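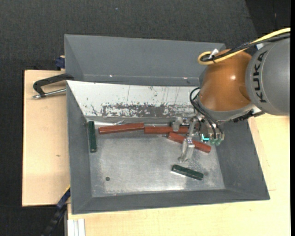

# Skilletti 385 Open Metal Bin

The Skilletti 385 is an open-top metal bin for small solid parts: blocks, offcuts, turned pieces, castings, molded samples. It is used on a bench or table and is sold singly or in pairs. The gray finish is the only one stocked. Other finishes are not quoted on this page; see the Nastgate order desk notes at the end.

## Construction

The body is folded steel sheet with a flat floor and four walls. Corners are spot welded, then dressed on the inside so that parts with square edges do not hang up when they are slid along the wall. The floor is one piece, with no ribs. A block laid on it sits flat, and small parts can be dragged to a wall and picked up there.

The finish is a powder coat applied outside. It scratches. Hard metal parts dropped from height will mark the floor of the bin within the first weeks of use, and this is not treated as a defect. Painted wooden blocks and plastics leave rub marks that come off with a damp cloth and dish soap. Do not use acetone on the coat.

## Specifications

| Item | Value |
|---|---|
| Model | Skilletti 385 |
| Inside length | 385 mm |
| Body | Folded steel sheet, welded corners |
| Finish | Powder coat, gray, matte |
| Floor | Flat, single piece |
| Lid | None |
| Maximum load | 30 kg, evenly spread |
| Handles | None |
| Stacking | Not rated |
| Pack size | 1 or 2 |

The length is measured at the floor, between the inside faces of the end walls. Coating thickness is included. Drawings with wall height and outside dimensions go out with every quotation.

## Placement

Set the bin on a level surface that can carry the full load plus the weight of the body. Wooden tabletops are fine. On soft or oiled wood, use the Stullska base sheet (ordered separately), which keeps the lower folds from printing into the surface. The sheet is cut to the outline of the body and does not show once the bin is down.

The bin is not fixed to the table in the standard version. It will creep if parts are pulled hard against one wall over a long session. For work where its position has to stay the same from one day to the next, order the drilled version, suffix D, and bolt through the floor. Bolt heads stand slightly proud on the inside -- allow for them if flat parts will be lying across the corners. Countersunk heads are not available for this sheet.

Carpeted floors are acceptable under the table, but check the table itself for rock before bolting anything down.

## Loading

The 385 was sized for loose parts in a shallow layer. Filled to the rim, it still holds within its load rating for wood and most plastics. Solid steel parts will reach the limit well before the bin is full. Weigh the first batch.

Long rectangular pieces tend to come to rest along the walls, often with one end riding up on a neighbor. Where parts need to be kept apart by type or color, the Stullska cross divider drops in without tools and gives two compartments. It rests on the floor of the bin and is held by friction only. It should come out before the bin is tipped to empty it.

Do not lift a loaded bin by the rim. Empty it first or slide it onto a tray.

## Cleaning

Wipe with a soft cloth and water with a little soap. Dry the corners. Dust and chips collect at the fold between the floor and the walls, and a flat brush clears them faster than a vacuum nozzle. Chipped coating can be touched up with the gray pen supplied in the carton; leave it overnight before putting parts back.

## Accessories

- Stullska base sheet, gray felt, cut to fit
- Stullska cross divider, coated steel
- Touch-up pen, gray, one included per carton
- Bolt set for suffix D, four bolts with washers and nuts

## Ordering

Stock is held at the Nastgate warehouse and shipped by Mirzaei Freight. The standard bin leaves the next working day. The drilled version takes roughly 2 weeks. Orders placed after noon on Friday are processed with the following week's orders.

Order code for the standard bin is 3,578, entered without the comma on the web form. Add D for drilled. Pairs are packed in one carton with a card spacer between them, and the spacer should be kept if the bins are to be stored nested on a shelf, empty.

Returns are accepted unused and in the original carton. Drilled bins are made to order and are not returnable, except where the hole pattern differs from the drawing sent with the quotation.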